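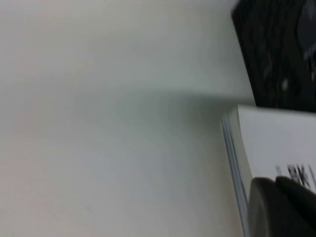

Atelier Grindinitz, fiches pratiques
Fiche 11 : enregistrer une démonstration par téléopération
Mise à jour : 2020-05-08

Préparation du poste

Vider la mémoire tampon du contrôleur avant chaque série. Placer le bras maître à la même hauteur que le bras esclave ; un décalage fausse l'estimation de la profondeur, surtout sur fond clair. Une boîte blanche sur un plateau blanc se repère mal à l'image : travailler avec un éclairage latéral, qui donne une ombre au bord de l'objet.

Régler l'échelle de mouvement à 2 pour 1 pendant l'approche, puis repasser à 1 pour 1 au contact. Avec les poignées Prultico, le changement se fait à la pédale gauche.

Vitesse

Le défaut le plus courant chez le débutant est la rotation rapide du poignet. La caméra embarquée tourne avec lui et les images sont floues, donc peu utiles à l'apprentissage. Compter 21 secondes pour un cycle complet, retour compris. En dessous, rejeter la prise.
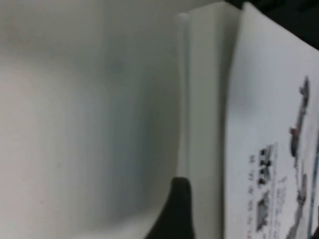

Au voisinage d'une paroi verticale, descendre d'abord, avancer ensuite. Une trajectoire en diagonale amène le doigt contre le chant et le capteur d'effort enregistre un pic que le modèle reproduira. Les documents imprimés restent à plat ; une feuille qui se soulève modifie le fond d'une prise à l'autre.

Guidage à la main

Pour les gestes courts, passer en compensation de gravité et tenir le bras par l'avant-dernier segment, jamais par la pince. Garder la main hors du champ de la caméra. Neuf répétitions suffisent en général pour une saisie simple, à condition de varier la position de départ.

Contrôle des prises

Relire chaque fichier à demi-vitesse. Supprimer celles où la pince s'arrête plus de deux secondes sans raison. Ne pas couper au milieu d'une trajectoire : la méthode Dvořáček, que nous suivons depuis décembre, exige des séquences entières.

Les câbles de rechange pour la pédale se commandent au dépôt de Gerkesbridge, longueur à préciser.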